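Search the shop
Search
5 min read

Brindov Two-Arm Tabletop Kit

I've wanted a page for this kit since February, when Yoshinori Shibata and I got the first pair of arms moving together at the shared workshop. It's a kit for people who like building things at home and want two small arms working side by side on a table they already own. You get the parts, the printed guide, and the software, and you bring a screwdriver, a set of hex keys and a couple of free evenings. I love this thing, so forgive me if I go on a bit!

What comes in the kit

2 arms, unassembled, with all motors labeled
2 parallel grippers with long, flat fingers
2 small wrist cameras with brackets
Aluminum rail with end stops and clamps
Power supply, cables and cable ties
28 spare screws in a little bag (you will drop some)
Printed guide, spiral bound so it stays open on the bench

Putting it together

The guide has 14 steps and you can stop after any of them. The shoulders come first, then the elbows, then the wrists. Leave the grippers for last. I know it's tempting to bolt on the fingers early and wiggle them around -- I did it too -- but the wrist cable goes in much more easily without them.

Saadet Aydoğan built hers on a kitchen table with the rail clamped along one long side, and she wrote most of the notes that are now in the margins of the guide. Her best one is about cable slack. Move each joint by hand through its full travel before you tighten a single tie. If the cable pulls at the far end, give it another finger's width and try again.

The clamps have rubber pads and fit most tabletops. Stone, wood and glass-topped desks are all fine, though on glass please go easy with the clamp screws.

First things to try

Once both arms are calibrated, start with soft, chunky stuff. Rolled socks are great. A kitchen sponge is even better, as you can watch it squash and see how hard you're gripping. From there, go smaller. Our own favorite practice set is plain office stuff, with binder clips at the top of the list. The body of a clip is easy to close on from the sides, and the wire handles are a real workout, especially when a few clips get tangled up together.

Şükran Bayram likes sorting by color, one arm per color, with a box with a lid parked at the far side of the table. Gülizar Avcı does handoffs, passing a single clip from one arm to the other and back. Both of those are in the guide as starter projects, and the settings files are on the download page.
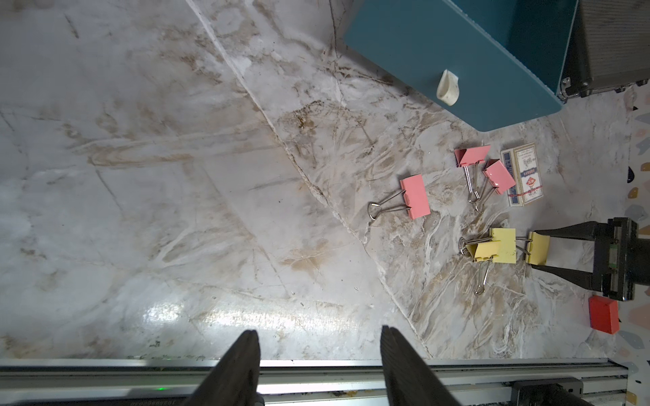 Go slow with the speed setting at first. The default is gentle, and I'd leave it there until you've done a full session with both arms running. When you do turn it up, do one arm at a time and keep the stop button where your free hand can find it.

Lighting matters more than I expected. A lamp off to one side works much better for the wrist cameras than one straight overhead, and a plain cloth helps if your table is shiny.

Good to know

Spare fingers are sold in pairs. The old finger screws fit the new fingers, so hang on to them. If a motor gets its label rubbed off, write to us and Tarık Sezer will walk you through finding its number again -- he's very patient about it.

Related items
Brindov Spare Finger Pair
Brindov Rail Extension
Wrist Camera Bracket, Short
Istora Bench Clamp Set
Prodelance Cable Sleeve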